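This site uses cookies to remember your preferences. Accept all / Manage settings

Workshop notebook, student manipulation project
August 1, 2026

Saturday session, so the building's air conditioning had the day off and we did not. Plan was to get through the clothing tasks for the Karaca demo set before anyone lost the will to dress a teddy bear. Results mixed. The bear remains patient.

Started by moving the old runs off the recording machine. The disk was down to almost nothing again, largely thanks to whoever saved the July calibration clips twice under two spellings of "calibration." Deleted the misspelled set. If it was the good one, I'm sorry, and please learn to spell.

Current index stands at 3281 episodes across all tasks, of which 113 are marked "check me." I checked four and unmarked three. At this pace we'll be finished well after graduation.

Then on to the bear and the gray knit. The task sheet says "dress the bear," three words written by someone who has never dressed a bear. Fur grabs the knit, the knit grabs the fur, and both are happier with each other than with us.

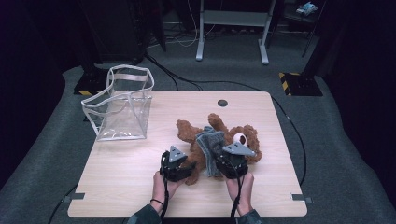

We need to agree on what counts as the start. Two of us begin with the garment folded beside the bear, one begins with it already bunched on the tummy, and the Hamirier training script treats all of that as the same thing. I'd like to split it into two tasks, "place" and "pull down," and stop pretending one model is going to learn our personal habits. Objections on the whiteboard, please, under the pizza order.

Other bear notes:
- One hand has to pin while the other pulls. If both pull, the bear comes along.
- Keep the pulls short. Long ones look heroic on playback and leave the knit twisted.
- Cables go behind the elbows before you press record. I have now written this in the notebook twice, once in capitals.
- Say "stop" out loud at the end so the person at the keyboard knows. Sighing does not count.

Lunch. The vending machine kept my money, so the less said the better.

Afternoon was for the Jirkasetti sync tool, which is supposed to line up the wrist views with the head view. It was 400 milliseconds out on the left side and fine on the right. Restarted it, and then it was fine on the left and out on the right. Swapped the two USB ports and both came good. I have no theory. A piece of tape now says DO NOT MOVE, and I give it until Tuesday.

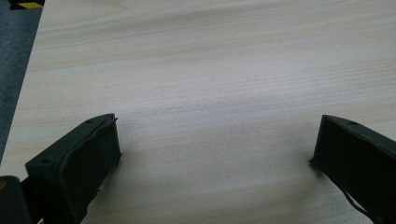

Finger pads are next on the list, and they can't wait for the new order from Hondumia. Grip on the knit has been getting vague all week and I've been blaming the operators, myself included, when the hardware deserves at least half of it. Before you tell me the pads are fine, look at the lower edge of the right finger, where a thin strip is hanging partly away and bowing outward. The left one is ragged along its lower edge too, with a frayed bit sticking out. Loose edges and knitwear are a bad match. I want both fingers re-covered before anyone records another pull, and the edges trimmed flush this time.

To do, in no order I'd defend:
- Re-cover both fingers, all grippers if there's enough material
- Find the good scissors
- Split the bear task, rename the folders
- Write to Hondumia again, politely
- Brush the bear

Next slot is mine unless someone wants it badly. Bring your own snacks.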